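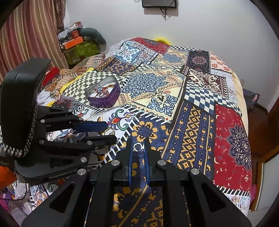 Picking up a ring: the Kesteo student project

Nermina Stojanovska teaches the evening robotics class at Dosta and runs the Kesteo project with the same students. There are 15 of them this term. They started in March with a robot arm on a bench and wooden blocks. By the summer most of the work had moved out of the workshop and into bedrooms and kitchens.

"The blocks got dull," she said when we met on Friday, September 13, 2019. "Everyone could do blocks. I asked them to write down things they pick up at home without thinking, and we made a list from that. It has 29 tasks on it now. Rings are number four."

The students do the tasks by hand, with a gripper in each fist. The grippers have two fingers with blue pads, and a camera on top records what the fingers are doing. Later the recordings are cut up, labelled and used to train the arm in the workshop.

Stojanovska said the ring task is harder than it sounds. The ring is small and lies flat, and on a bedspread the fingers press into the cloth before they reach it. "If you push down, the ring goes down with you. You have to come in low and close slowly. Some of them hold their breath, I've seen it."

She wanted busy backgrounds from the start. A patchwork bedspread with checks, flowers and medallions gives the software plenty to get wrong. Early on, the class trained only on a plain grey mat, and the arm did well on that mat and badly on anything else. The class spent three weeks finding out why, and she let them. "I could have told them on the first evening. But then they would have written it down and forgotten it."

Not every task is jewellery. There is thread, which tangles and catches on the pads. There is tape, a wide roll that can be gripped by the rim or pushed along, and the students still argue over whether pushing should count.

The rule at present is that pushing is allowed but has to be labelled as pushing. Stojanovska reads through the labels on Sundays and sends back the ones she can't follow. She admitted that she sends back a lot.

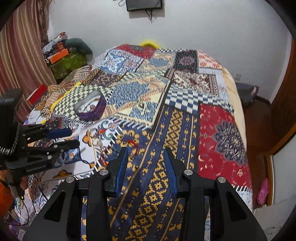

One of the second-year students said the labelling was the part she would gladly drop. She had spent two evenings on thread alone, and in half the clips she could not decide on the moment when the fingers had hold of it. Her own method is to mark the first clip where the thread leaves the cloth, and she thinks the whole class should do the same.

Stojanovska has heard this before. "She's probably right," she said. "We'll vote on it. I don't mind which way it goes as long as they all do it the same."

The next job is folding, which needs both grippers together. The class has tried it twice with tea towels – the second attempt went better than the first – and will go on to pillowcases next. A shared set of recordings with the Pelletier group is also planned, once the two classes have agreed on the names of the tasks.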